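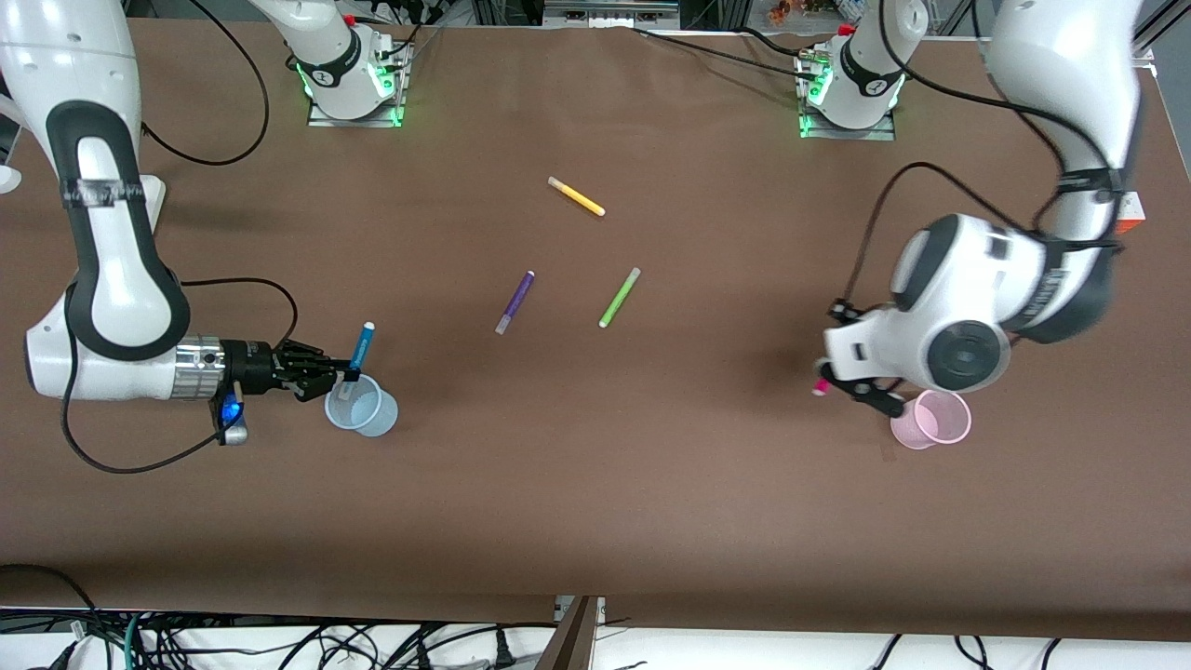 Right, pens. I know you were promised a talk on classroom storage, and we'll get to the shelves, but I want to start with felt tips because they are where every art table I've ever run has gone wrong. (Wait for the groan.) Everyone in this room owns a tin of pens. It's a big tin, it's got everything in it, and by half past ten in the morning it's upside down and the children are digging through it like badgers. So what I've moved to is cups – a plastic cup for each colour, the blue marker going in the clear one, the pink marker over by the pink one, brown paper down over the whole table, and whatever hasn't been sorted yet left lying in the middle where people can reach it. It isn't clever. It cost me next to nothing and I wish I'd done it years ago.

Print this page | E-mail this page

Home | Talks | Handouts | Contact

Quick bit of background for anyone who doesn't know me. I ran the Saturday club at Sotby for a good long while, then the holiday sessions at Nepia, and last July I did a stock check of the pen cupboard there. 2504 pens! I had to sit down. I tried every one on scrap paper with a cup of tea next to me, and 67 of the first tray were dead as doornails. We'd been putting them back in the tin, session after session, for the next poor child to pick up. (Hold up the carrier bag here if I've remembered to bring it.)

So, the rules, such as they are. One colour to a cup. Don't write labels, the pen is the label. If a pen's dead it goes in the bin and never back in the cup, and yes, I mean the bin, you will want to keep it and you mustn't. Caps go on before anything goes anywhere. I say that one a lot, I say it in my sleep.

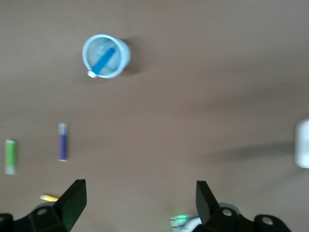
The cup itself matters more than you'd think. I started with big heavy pots, lovely things, and small children couldn't see over them. Then I went too far the other way and had little short ones, and with a long pen leaning in a short cup the whole lot goes over as soon as somebody's sleeve catches it. If you've only got light cups, a lump of sticky tack underneath does wonders. Or put a few more pens in, they settle each other down.

(Ask the room: who's got a cup that always falls over? There's always somebody.)

Now, Tipene Tamihana, who took over from me at Nepia, does it differently and I'll be fair to him. He has the children stand their pens up on the table while they're working, in a sort of line, and they only go home to the cups at the end. I thought it would be chaos. It was a bit chaotic! But they did know what they had out, and tidying took them 13 minutes with a group that used to need a whole playtime. I've pinched the idea for the older ones. The little ones knock the line over on purpose and then do it again.

Somebody at the back usually asks about the Stostach trays, the ones with the slots. I've had them. They're fine for pencils. With fat markers you spend your life pushing them in and hauling them out, and the slots fill up with fluff and bits of dried glue – I was cleaning mine with an old toothbrush, a Metident one, very good bristles as it happens, and thinking, why am I doing this?
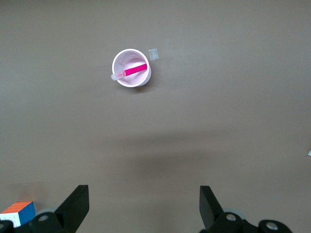
Anyway, tidying up. Do it as a job with its own time, don't tack it on while coats are going on. I give it 10 minutes and I ring the bell. Each child gets a colour, so if you're pink then you're looking for pinks, under the chairs and everywhere, and you don't touch anyone else's. They love being in charge of a colour. There will be a row about turquoise. I let them put it wherever they like as long as they stop arguing.

(Skip the next bit if we're running late.) Paper down first, always, before a single pen comes out. Plain brown off the roll, and pull it flat, as any ridge will tip your cups. I turn mine over and use the other side the next week.

Right, shelves. Next sheet, and somebody get the lights please.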